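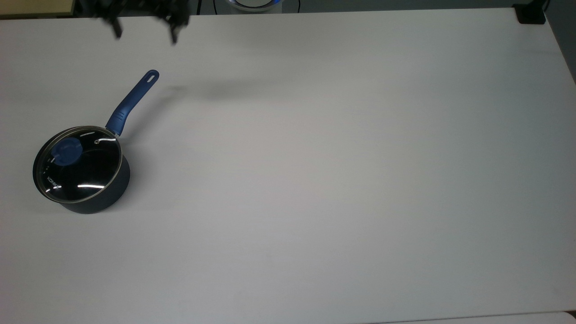
Figure 2. A small dark navy saucepan with a clear glass lid and a long blue handle.

3.2 Lid use and cooking habits in the Bresdale households

The second part of the survey dealt with what people do once the hob is on. Households in Bresdale and Noler were asked to keep a paper diary of every meal in which water was boiled or food was simmered, and to note the size of pan, whether a lid was used, and at which point it was taken off. A total of 230 households returned a diary that could be used. Between them they recorded 1,113 meals.

Small saucepans of the general type in Figure 2 were the most common entry in both towns. They were used for rice, eggs, frozen peas, porridge and sauces, and in many homes the same pan was used more than once a day. Larger pots came out mainly at weekends and for soup or pasta.

Owning a lid and using it were two separate matters. Most diary keepers had a lid that fitted their usual pan, but a good number left it off for part or all of the cooking. The reasons written in the margin were fairly consistent. Some cooks wanted to see the food, some had been caught out by a pan boiling over, and some kept their lids in a different cupboard and did not bother to fetch them. Several respondents in Noler said that their lid did not match the pan it was used on and let steam out at one side.

Glass lids were treated differently from metal ones. Cooks with a glass lid tended to leave it in place for longer, and they lifted it less often to check on the food. This agrees with the earlier kitchen study by Van der Merwe, in which people with solid lids checked the pan at short intervals whether or not the recipe called for it. We did not ask about the price or age of the lid, and we cannot say whether households with glass lids were already more careful with fuel.

Habits also varied with the type of hob. Homes with gas were more likely to start with the lid off and put it on after the water had boiled – the reverse of what most energy advice leaflets suggest. Homes with electric hobs more often covered the pan from the start. The Masard leaflet, which had been sent to every address in Bresdale the previous October, was mentioned in only 20 diaries, and in 3 of these the writer said they had read it but carried on as before.

Two limits should be kept in mind. The diaries were filled in by the person who did most of the cooking, so meals made by other members of the household are probably missing. Keeping a diary may also have changed behaviour. Lid use was a little higher in the later pages than in the first few, and we think at least part of that rise came from the act of writing it down.

3.3 Simmering and heat settings

Respondents were asked to mark the heat setting after the pan had come to the boil. Many left it unchanged for several minutes, mostly when they were preparing something else at the same time. Porridge and milk-based sauces were the exception, and the heat was nearly always turned down early for these.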